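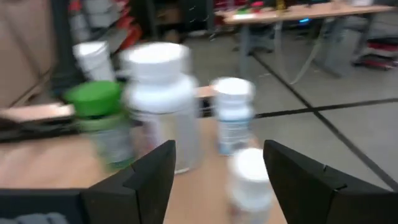 Bench 2, supplement bottles grouped on the tabletop before sorting.

Wednesday, October 4, 2023
Entry by T. Lagman, Demden workroom

Purpose: to settle a standing arrangement for the supplement bottles on the wooden bench, as agreed with Bamier in April. The present arrangement dates from the spring delivery and has grown without a plan.

Bottles are to be grouped by height first and by cap color second. The white bottles with white caps are easily mistaken for one another from the seated side of the bench. Labels are therefore to face the front edge at all times. The green cap presents no such difficulty and may serve as the marker for the end of a row.

Small bottles are to stand in front of large ones. The slimmer bottles tip readily when the bench is bumped, and a spacing of 7 cm between neighbors was adopted on trial. A closer spacing was considered and set aside.

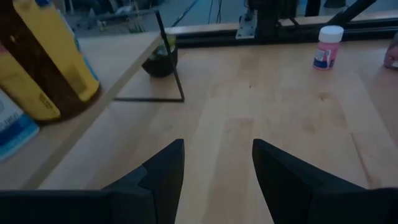

Raised shelf board on its black wire leg, yellow bottles at the left.

The raised shelf is retained. Beteck quoted for a replacement 600 mm long, and the quotation has been placed in the bench folder with no further action. Clearance beneath the present board is roughly 200 mm by the steel rule, to be measured again once the bench has been leveled.

Yellow bottles remain on the shelf and are not to be mixed with the white group. The foot of the wire leg is to rest flat on the wood. Colleagues who shift the shelf for cleaning are asked to return it to the same side and to check the foot before loading – the tall bottles last.

Bench top to be wiped along the strips with a barely damp cloth. No oil until Bamier confirms which product was used previously.

Outstanding: printed row labels, second steel rule, reply from Beteck regarding spare wire legs.

T.L.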